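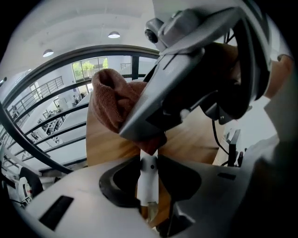

Section 4: Setting Up for a Towel Session

Applies to the Luveo hand grippers used by the Costigan Robotics Club. Last revised December 1, 2019.

Read Section 3 (charging and storage) first. These steps cover two people working at one table with a pair of hand grippers and a folded cloth. Rigid objects are handled the same way, with the changes listed in 4.6.

4.1 What you need

Two hand grippers with matching number tags
Two data cables
One club laptop with the Miser recording program installed
One cloth towel from the soft goods bin
The session log sheet

Use a plain towel for a first session. Striped and printed towels are for the second half of the term, when the team has enough plain ones recorded to compare against.

4.2 Preparing the table

1. Clear the table down to the bare surface. Bags and drinks go on the floor behind you.
2. Wipe the table with a dry cloth. Crumbs get into the finger slides and are hard to get out again.
3. Lay the towel flat, then fold it in half twice.
4. Put the towel where both students can reach it without leaning.
5. Turn on the ceiling lights and leave them on until the session is finished.

Note: Tables on the upper level near the railing get daylight from the windows. Write "window" in the lighting column of the log sheet if you use one of these. Do not switch tables partway through a set.

CAUTION: Do not rest grippers, laptops or anything else on the railing. There are people at the desks on the floor below.

4.3 Checking the grippers

1. Look over the plastic housing for cracks. The corners take most of the knocks.
2. Close the fingers by hand and let them open. They should move without sticking.
3. Check that the lens is clean. Use the lens cloth in the case and never your shirt.
4. Push the cable in until it clicks. Leave a loop of slack below the gripper so the plug does not carry the weight of the cable.
5. Repeat for the second gripper.

If the fingers stick, put the gripper in the repair tray with a note saying what it was doing. Do not oil it. The slides are made to run dry, and oil ends up on the towels.

4.4 Starting a recording

1. Open Miser and choose New Set.
2. Type in the two gripper numbers. The left hand is always entered first.
3. Wait for both status bars to turn green.
4. Hold both grippers open above the table and keep them still until the laptop beeps.
5. Press Start.

Note: If one bar stays yellow, unplug that gripper, count to five and plug it in again. If it is still yellow after a second try, change the cable before you change the gripper. It is usually the cable.

4.5 Doing the lift

1. Bring the first gripper down to the fold and close on the cloth. Take a good pinch, more than just the top layer.
2. Raise the towel slowly until the lower end hangs free or just brushes the table.
3. Bring the second gripper in from the other side. Keep its fingers open until they are past the edge of the cloth.
4. Close the second gripper, then open the first.
5. Lower the towel to the table and let go.
6. Refold it and go again.

One set is 22 lifts. Swap roles after each set — the person who was lifting takes over the laptop and the log sheet. A full session can run up to 100 lifts, but stop sooner if your grip gets tired. Tired hands make jerky recordings, and those have to be thrown out later.

CAUTION: Keep your free hand away from the fingers while they are closing. They will not break the skin but they do pinch.

CAUTION: Do not let the two grippers bump together. The lens brackets bend easily, and a bent bracket means the gripper has to be calibrated again (Section 7).

4.6 Changes for rigid objects

Blocks and cups: place the object on the tape mark and grip it at mid height.
Books: use closed books only, spine toward the lifting student.
Anything over 71 grams: use the Grorska finger pads, which are in the small drawer under the laptop shelf.

4.7 Ending the session

1. Press Stop and wait for the file to save. This can take a minute on the older laptops.
2. Write the set number and the lift count on the log sheet.
3. Mark any dropped towels with a D. Keep these recordings, as drops are useful to the team.
4. Unplug at the gripper end first, holding the plug and not the cord.
5. Return both grippers to the same case, fingers open.
6. Put the towel back in the bin unless it is dirty. Dirty towels go in the wash bag.

Log sheets go in the binder at the end of the day. For error codes, including code 32 (lost sync), see Section 8.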